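Ludger Thiele accorde des pianos depuis l'âge de dix-neuf ans

L'atelier donne sur une cour pavée, à Odau, derrière l'ancienne brasserie. Ludger Thiele y reçoit le matin, avant ses tournées. Sur l'établi, une mécanique de piano droit attend de nouveaux feutres. Il pousse une boîte de chevilles pour poser les tasses.

Il a appris le métier chez Nolte, une petite maison qui réparait surtout des instruments d'école. « On m'a d'abord fait balayer, puis démonter des claviers pendant deux hivers. Je n'ai touché une clé d'accord qu'après. À l'époque je trouvais ça long. Aujourd'hui je ferais pareil avec un apprenti, si j'en avais un. »

Il n'en a pas. La dernière candidate est partie faire de la lutherie. Il ne lui en veut pas, dit-il, les guitares se transportent mieux.

Sa clientèle se partage entre des particuliers, deux écoles de musique et la salle de concert de Sternis, où il passe avant chaque récital. Il y a là-bas un grand queue qu'il connaît bien. « Le médium tient, l'aigu bouge. Quand on allume les projecteurs, la température monte sur le plateau et tout ce que j'ai fait à froid est à revoir. Je demande donc qu'on éclaire pendant que je travaille. Le régisseur a fini par s'y faire. »

Chez les particuliers, le problème est presque toujours l'air trop sec. En février, le chauffage tourne depuis des mois, la table d'harmonie se rétracte et la hauteur baisse. Il conseille un hygromètre, un modèle simple, et un humidificateur dans la pièce. Il déconseille les bocaux d'eau posés au fond du meuble, que beaucoup de familles utilisent encore. « J'en ai retrouvé un renversé sur le pédalier. Les ressorts étaient rouillés, il a fallu tout sortir. »

On lui demande souvent s'il a l'oreille absolue. Il ne l'a pas et n'en voit pas l'utilité. Il part d'un diapason, fait sa partition dans l'octave du milieu, puis écoute les battements entre deux notes. Il possède un accordeur électronique dont il se sert pour contrôler la hauteur générale, surtout quand le piano a beaucoup baissé. Pour le reste, il travaille sans. « La machine donne une valeur pour chaque corde. Le piano, lui, a ses défauts, et il faut répartir. Dans les basses d'un petit droit, si on suit l'écran, c'est juste et c'est laid. »

Il facture 80 euros l'accord dans la commune, davantage s'il faut monter jusqu'à Denine, où la route prend du temps l'hiver. Un relevage de diapason demande deux passages, à quelques semaines d'intervalle, et certains clients s'en étonnent. « Je leur explique que les cordes tirent sur le cadre et que tout se remet en place lentement. Si je fais tout le même jour, ils me rappellent. »

Il refuse parfois un instrument. Les pianos à cadre bois, vendus 400 euros par annonce et déjà montés à l'étage quand on l'appelle, sont les plus délicats à annoncer. Les chevilles ne tiennent plus, et le sommier coûterait plus cher que le meuble. Il préfère qu'on lui téléphone avant l'achat. Il regarde alors les photos, demande le numéro de série et se déplace si l'affaire paraît saine.

Il compte travailler encore quelques années. La mécanique posée sur l'établi doit repartir à l'école de Sternis à la fin de la semaine, et il lui reste les étouffoirs à régler.

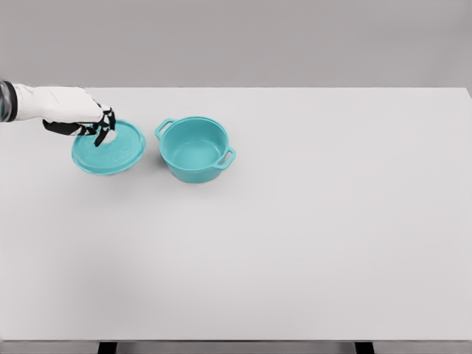 À quelle fréquence faut-il faire accorder un piano droit à la maison ?

Une fois par an suffit pour un usage courant, de préférence quelques semaines après la mise en route du chauffage. Un piano neuf ou recordé demande des passages plus rapprochés la première année.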